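Workshop Notebook - Washroom Vanity, Surface Care
Bistdale site, December
Entry by Digby Faulkner

The purpose of this entry is to record the cleaning routine adopted for the marble vanity, so that the same steps are followed by whoever takes the next turn.

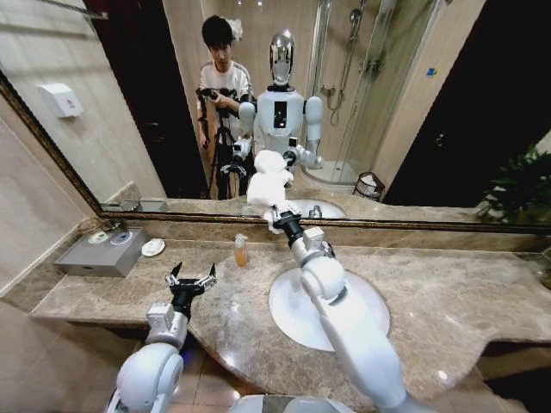
The previous routine relied on the general bathroom spray, which is acidic and is not to be used on this stone. The stock has been moved to the Pitow cupboard and labeled for tile only. Ms. Yook has ordered the neutral cleaner from McKinnon under item 735. Dilution is 40 ml to 2 liters of warm water, mixed fresh each time.

Order of work:

Move the small items to one end of the counter. The metal tissue box is to be lifted and never slid; its base should be checked for grit before it goes back down.

Wipe the stone with a white cloth, from the mirror toward the front edge. Colored cloths are excluded following the dye transfer recorded in entry 612. The scalloped front edge requires a separate pass with a folded corner of the cloth, as a flat wipe leaves a line of residue in the curves.

Clean the basin after the counter. The sink is an undermount, and the joint below the stone collects soap. Use a soft brush there and rinse twice.

Dry the counter completely. Standing water under the bottle by the sink is the probable source of the dull ring reported last month, though this has not been confirmed.

Finish with the mirror. Apply the cleaner to the cloth and keep liquid away from the thin dark frame, particularly along the lower side.

Observations: the beige and gray pattern of the stone hides streaks when viewed from directly above. Inspection should be made from a low angle, with the room light on. Ah-rin Yook suggests a second inspection after the surface has dried - agreed, and added to the sheet.

Outstanding: the sealer recommended by Jovero has not been tested. A hidden area should be chosen first, and no sealer is to be applied to the visible counter until the result is entered here. The cabinet below the counter is dark wood and needs its own product. A.Y. to advise.

D.F.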